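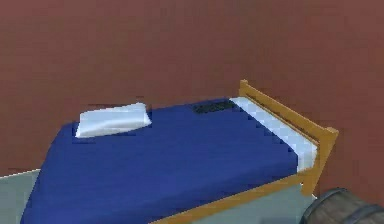 What does the Astalwood clip set contain?
It holds 3,022 short clips from tourism and food videos, cut from 34 finished productions and sorted by shot type.

Contents
Each row lists a clip ID, production title, shot type, length in seconds and frame rate. There are 12 shot types. Audio is stored in separate WAV files — clips with licensed music have none.

Labeling
Ruoxi Xiao and Hanyu Shi labeled every clip. Yanling Ye settled the disagreements.

Known gaps
Winter footage is thin. Clips run up to 18 seconds, so long interviews were split and some sentences are broken between files. Drone shots from the Lyimo production have no frame rate listed.

Use
Research and teaching only. Send corrections to Jianguo Hou with the clip ID in the subject line.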